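Sorting the small things: clearing a drawer or a bag in one go

Small items cause more mess than large ones. A coat has a hook and a saucepan has a shelf, but a glasses case, a tape measure or a single sachet can sit in four different rooms in the same week. The method on this page suits the "bits" drawer, the bottom of a travel bag and the tray by the front door. It needs a flat surface, a bin and 2 empty boxes.

Where to work

Choose a surface you can walk round or reach across. A table is easiest on the back. A bed is fine for soft and light items, but put nothing on it that might leak, and take off any cover you can't wash. Stripes and zigzags look cheerful but they hide small dark things, so on a busy cloth run your hand over the surface before you finish. If you have a plain sheet, put it on top.

Tip everything out at once. Taking things out one by one leads to putting half of them back.

First pass

Pick up each item and decide only whether it stays in the house. Don't read letters, don't test pens and don't go looking for the other glove. Rubbish goes straight in the bin. Paper cups, stray lids and empty bottles usually make up most of it. Lids are worth a second look: try each one against the pots in the kitchen the same day, then recycle whatever fits nothing.

Second pass

Group what's left by where it will be used:

Washing and travel: sachets, face cloths, small bottles, droppers
Eyes: glasses cases, cleaning cloths, spare pairs
Measuring and mending: tape measure, thread, hand tools
Worn or carried: gloves, beads, pouches

Keep the groups apart. A hand's width between them is enough.

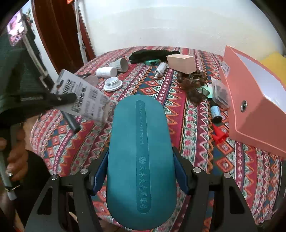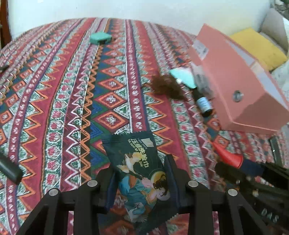

Written by the home editor, Flarnemum Household Pages
Updated Apr 22, 2026

Glasses cases

A hard case takes up the same room full or empty. Open each one before deciding. Keep one case for each pair in use, plus one spare for the travel bag, where it also protects a pair of earrings or a memory card. Wipe the inside with a barely damp cloth and leave it open until dry. A case in a strong colour such as teal is easier to find at the bottom of a bag than a black one.

Sachets and single-use packs

Compressed face cloths, wipes and samples get lost because they are flat. Stand them on edge in a narrow box, like cards in a file, with the printed side facing you. Check for a date. If the label is in a language you don't read, write the contents on a strip of masking tape and stick it to the back. Keep sharp tools in another box — a small hole is enough to dry out a wipe.

Small bottles

Store them upright, even if they were found on their sides. A mug or a cut-down carton will hold them. Dropper bottles in particular should not lie flat, as the liquid gets into the rubber.

Boxes

We use the Rornis shallow tray, which holds 600 ml and fits six to a standard kitchen drawer. The Doucette lidded box is deeper and better for gloves and pouches. Shoe boxes cut down to drawer height do the same job for nothing. Clear boxes are good for small dark items, but don't overfill them — once you can't see the bottom, the box has become another bits drawer.

Label the front edge and not the lid. The Hidodik label strips peel off cleanly from plastic but tear cardboard, so use a pencil on card.

Keeping it up

Do a drawer twice a year. November is a sensible time for gloves, before they are needed every day. Between times, empty bags on the day you get home and put any single glove with a clothes peg on it at the front of the box until the other one turns up.

Tip no. 2593. See also: Storing batteries; Odd socks; What to keep by the front door.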